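House Rules for Simulated Grasping Tests

I keep a set of rules for how I run grasping tests in simulation, and after a few requests I've finally cleaned them up enough to post.

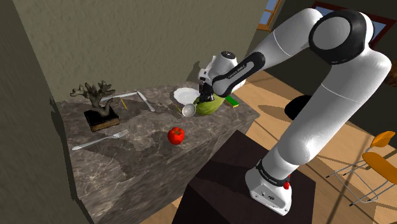 Most of these rules come from mistakes. I do this work in the evenings on one desktop machine, so a bad batch costs me a night, and I got tired of losing nights. The project is called Bilau. It started as a way to compare grasp planners on ordinary household items and it has grown into a pile of scripts, a results folder, and the list below.

I'm not claiming any of this is a standard. There are real standards for robot safety and real ones for test reporting, and if you work with hardware you should read the ones that apply to you. What I have is smaller. It covers what I write down, what I refuse to change halfway through, and when I throw a result away.

Write the task before you build the scene

Every task gets one sentence in a text file before I place a single object. "Pick up the melon from the table and hold it clear for 12 seconds." If I can't say it in a sentence, it's two tasks. I used to build the scene first and then decide what counted as success once I'd seen a few runs. That is a very easy way to fool yourself. The arm would lift something partway and I'd think, well, it did lift it.

The sentence has to name the object, the end state, and how long the end state has to last. Speed goes in only if speed is being tested.

Freeze the scene

Once a batch starts, the scene file is locked. No moving the apple because it seems to be in the way. No swapping the table texture. Lighting counts too. I had a batch last January where I turned the sun angle down between two halves because the shadows bothered me, and the camera-based planner did noticeably better in the second half. I spent a week thinking I'd fixed a bug.

If something has to change, the scene gets a new name and the batch starts over from run one. My scenes are numbered. The kitchen table one is 952, and there is no 952b. I made a 952b once and regretted it.

Leave the clutter in

I keep things on the table that have nothing to do with the task. In the melon scene there's a fork, a couple of table knives, a pencil, a ladle, a plate, and a coral sculpture on a black base over on the far left. Some of it is close to the target. The ladle and the plate are right there when the gripper comes down, and that's on purpose.

A bare table gives you a nice number that means very little. The rule is that at least one object has to be close enough to the target that a sloppy approach would touch it. I log every contact between the arm and anything that isn't the target. A run that gets the melon but shoves the ladle is recorded as "complete with contact," and I report those separately. Early on I lumped them in with the clean ones and the totals looked great.

I also check that thin objects are really resting on the surface. Cutlery is bad about this. A fork can spawn slightly inside the tabletop and then jump when the physics starts, and if it lands somewhere new your frozen scene isn't frozen. I let everything settle before run one and save the settled positions as the starting state.

Look for stray markers

Debug markers get left in. I've shipped plots from scenes that still had a target point drawn on the table, and if your planner uses the camera, it can see that point too. Before a batch I render one image from each camera and go over it at full size. Anything in it that I can't name from the object list has to be explained or removed, and the check is written into the log either way.

It's boring, and I've skipped it more often than I should.

Respect the real limits

The arm model is a Franka, and the model will do things the real one shouldn't. Simulators will happily let you turn off joint limits, raise the torque, or make the fingers grip like a vise. My rule is that joint, speed, and force limits stay at the manufacturer's published values or lower. I copy them into the batch file by hand, once, and the script compares them to the loaded model at start. If they don't match, it stops.

Same with friction. Melons are a good test here because they're round, heavy, and wide for a parallel gripper. Check the object's width against the opening of the fingers before you blame the planner. If it doesn't fit, the right result is a refusal, and a planner that refuses should get credit for it. I didn't have a category for refusals at first. They went in with the failures, which punished the one planner that was behaving sensibly.

Don't tune friction until the grasp works. Pick a value, write down where you got it, and leave it alone.

Seeds and counts

Each batch is 70 runs. I picked that number because it fits in one night on my machine. It isn't a magic number and I don't pretend it gives tight error bars. What matters to me is that it's fixed ahead of time. I don't stop early when things look good and I don't add runs when they look bad.

The first seed is always 1981. Seeds go up by one from there. When someone asks me to repeat a result I can do it without hunting through notes. All seeds get reported, including the ones where the simulator crashed. A crash is its own category. I rerun it once with the same seed, and if it crashes again it stays in the table as a crash.

Keep the stop

This one gets me some odd looks. I put a stop command in every simulated setup, tied to a key, and I test it before each batch. Obviously no one can get hurt by a rendered arm. But the same control code ends up on hardware sooner or later, and I want the stop path to be the oldest, most used part of it. When I lent the code to the people at Prekis, who do have real arms, that was the only part they didn't have to rewrite.

Along the same lines, I keep furniture in the room. There's a chair on the floor near the pedestal in scenes where I don't need one. The planner has to treat the space beyond the table as occupied space.

Reporting

The report is one page. Task sentence, scene number, model limits, friction values and source, seed range, then the counts: clean, complete with contact, failed, refused, crashed. After that comes one image of the scene and a link to the log. I borrowed the layout from an old Meijer template and cut out half of it.

I don't use video of a single good run as evidence. I'll post one if it's useful for showing the approach path, with the seed number next to it. I also save the first failure of each batch as a clip, and I watch it before I look at the totals. It usually tells me more than the totals do.

Things I haven't settled

Soft objects. I have a sponge in a few scenes and I treat it as rigid, and I say so in the report, but that's a dodge. Pindden has a deformable solver I want to try, if I can get it to run at a decent speed.

Object weight is the other one. My weights come from a kitchen scale and whatever was in the house on a Sunday. I should be testing across a range for each item, and the batch script doesn't support it yet.

I also haven't decided how to score a run where the grasp succeeds on a second attempt. Right now it counts as failed, with a note. A friend thinks that's too harsh and wants a retry category. I'll probably add one in the next version of the list, after the current set of batches is finished, since changing the scoring now would break my own rule.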